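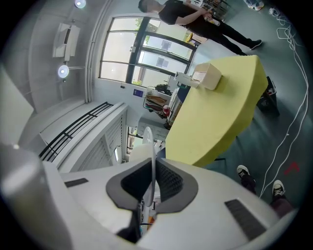 Undistorting the wrist view before anything else

I spent most of January on the part of our software that turns hand-held gripper recordings into something a policy can train on. The project is called Skivon, and my piece of it is the tracking and the filtering. This post is mostly notes so I remember what I changed.

The lens is very wide. Straight things like a table edge or a balcony railing come out bent, and the view tilts with the wrist, so a person standing up can end up sideways. Our old code ran feature matching on the raw image and hoped the fisheye model would sort it out in the optimizer. It mostly did in the center. Toward the corners the residuals were bad.

What I do now:

Mask the gripper first. The shell and the finger move with the camera, so any feature on them looks like a point that never moves. The pad insert has a fine grid, and the corner detector loves it. Before the mask, one recording gave me 525 features and 94 of them were on the gripper. The mask is a fixed polygon, drawn by hand and stored with the calibration.

Mask people second. Legs, shoes and anyone standing across the table go through a small segmentation model. It is slow, so I run it on every 4th image and grow the mask a little to cover the gap. Cables on the floor stay in. They make decent features as long as no one drags them.

Then fit. Marthinus Fourie rewrote the solver to work on bearing vectors instead of pixels, and that removed a whole class of bugs around the lens border. Windows are still a problem. Daylight changes the exposure when the wrist swings up, and tracks die all at once. I lowered the detector threshold for bright images – crude, but fewer tracks drop.

On the last batch, 908 recordings went in and the ones that failed were nearly all fast wrist turns. Those need the IMU, and the time offset for that is still wrong in my branch. I will push the masks tonight and leave the offset for next week.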